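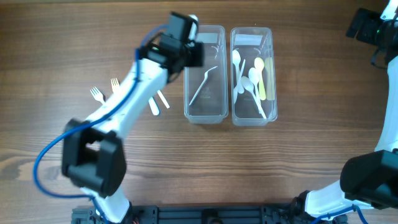 Plastic cutlery and two clear containers on a wooden tabletop.

Famenley Community Battery: your questions
Last updated 14/07/2019

What is a community battery, and why is there going to be one behind the Iden library?

It's a large battery, shared by a neighborhood, in a metal box painted a shade the county calls "sage." Homes with solar panels send it their extra power in the middle of the day, and draw on it in the evening when everyone gets home and turns on everything they own. It's behind the library because the library had the space and a substation next door.

Do I need solar panels to join?

No. Members with panels store their own extra power. Members without them can buy stored power in the evening at the member rate. You do need an electric meter, an address in the Famenley service area and the patience to fill out a four-page form that asks for your zip code three times. We have complained about the form.

How big is it?

It stores 600 kilowatt-hours. People ask us to put that in terms of toasters, and we decline, because the last time we did it we got letters about toasters.

How many homes are signed up?

There are 176 member households so far. The waiting list is short and moves whenever someone sells a house.

What does it cost?

Membership is $24 a month for a storage share, billed as a separate line by Clilard, which handles our accounts. There's no joining fee. If you have no panels, you don't pay for a share, only for the power you use.

Will it save me money?

Depends on you. A house that makes plenty of solar power at noon and burns through it at 7 p.m. will do well. A house where somebody works from home and runs the dryer at lunch is already using its own power and may not gain much. Slavica Softić in our member office will look at a year of your bills and tell you which one you are. She has talked a fair number of people out of joining, and we keep her anyway.

Can I keep the lights on during an outage?

Not with this battery. It sits on the grid side of your meter, so when the lines on your street are down, its power can't reach you any more than anyone else's can. If backup is what you're after, you want a battery in your own garage. We don't sell those.

What if I already have a home battery?

You can still join. Most people in that position let the home battery fill first and send us whatever is left over. Your installer may have to change a setting, and may charge you for a visit to do it, so get the price first.

How noisy is it?

There are cooling fans. On a mild day you'd have to stand next to the fence to hear them. On a hot one they sound like a refrigerator with something on its mind. The fans are set to run slower after 10 p.m.

Is it safe?

The battery is built in separate sealed sections, each with its own sensors and shutoff. The fire department has the site plan and a key to the gate. Please don't climb the fence to check on things. This has come up.

Who are Voicu?

Voicu is the contractor that runs the equipment day to day. They decide when it charges and discharges, under rules the members voted on. They don't set your rate and they can't switch off anything in your house. If someone comes to your door claiming to be from Voicu and wanting to see your bill, shut the door and call us.

Can I see how much power I have stored?

Yes, on the member page, updated once an hour. The number resets at midnight, so anything you haven't used by then is credited to your bill at the overnight rate. No, you can't save it up for Thanksgiving.

What happened with the 547 error?

For part of the spring, some members logged in and saw "547" where their balance should be. It was an error code, it was not kilowatt-hours, and we're sorry to everyone who celebrated. All balances have been corrected.

Can I quit?

Any time, with one billing cycle's notice. If you move within the service area, your share moves with you. If you move outside it, the share goes back to the pool.

When is the next open day?

In October. Benoît Pons will unlock the gate, show you the box and answer technical questions at whatever length you allow. Closed shoes, please, and no dogs inside the fence. Sign-up opens on the member page a month ahead.

My question isn't on this list.

Call the member office or stop by the desk inside the library entrance. Bring a recent bill if it's about money.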